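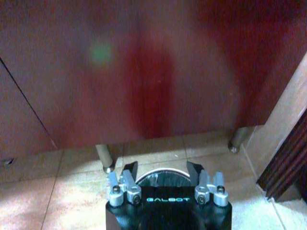 How often was the gripper inspected during the deployment?
The linkages were inspected after every 70 grasp cycles and again before the arm was powered down for the night.

4.2 Gripper upkeep in the Villel apartment

The unit carries a two-sided linkage gripper marked GALBOT, with a small camera at the wrist. Fig. 3 gives the wrist view at floor level, near a cabinet on short chrome legs, and at a countertop with a green squeeze tube lying on its side. Screw heads at the linkage joints are visible in both views, so the stored images were also used to check for fastener rotation between manual inspections.

Over the deployment the gripper completed 3,915 cycles, of which 491 were run on polished stone. Joint play was measured with the fingers open and the arm parked. When play at either side exceeded the limit set in the Skadex maintenance sheet, both sides were retightened and the zero position was taught again. Retightening one side alone shifted the closing point away from the camera axis and was discontinued in August.
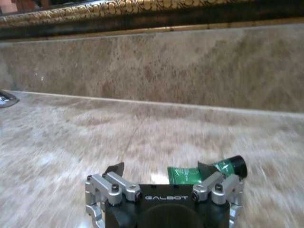

What was done when the closing point drifted?
The operator reran the 2-point zero routine and repeated the last grasp before work resumed.

Figure 3. Wrist camera views, floor level (top) and countertop (bottom).

Reflections from stone and tile raised the error of the fastener check. Affected images were excluded, and the manual reading was kept as the reference value.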